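Folding fitted sheets or just balling them up?
Forum: Laundry and Linens

kalkidan_a
May 2019
We have 2 shelves for bedding and they're always a mess. Do you fold on the bed or on a table? Mine come out lumpy either way.

Sorkwood37
Table. A bed is too soft to get a straight edge. Smooth the cloth flat first, then fold in thirds.

lorngate
Disagree. A table is too small for a queen. I use the bed and it takes me 30 seconds a sheet.

Sorkwood37
30 seconds and how does it look after?

lorngate
Fine. It goes in a closet.

Yolandi J.
I stopped folding fitted sheets years ago – they go in the matching pillowcase, rolled up. Flat sheets and thin cloths I still fold, and I spread them out all the way first or the creases set.

kalkidan_a
Tried the pillowcase thing and it does save room. Still want the flat ones neat though, so I'm going with spreading them out first.
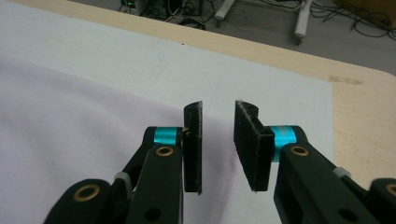
Pale pinkish-lavender one, spread out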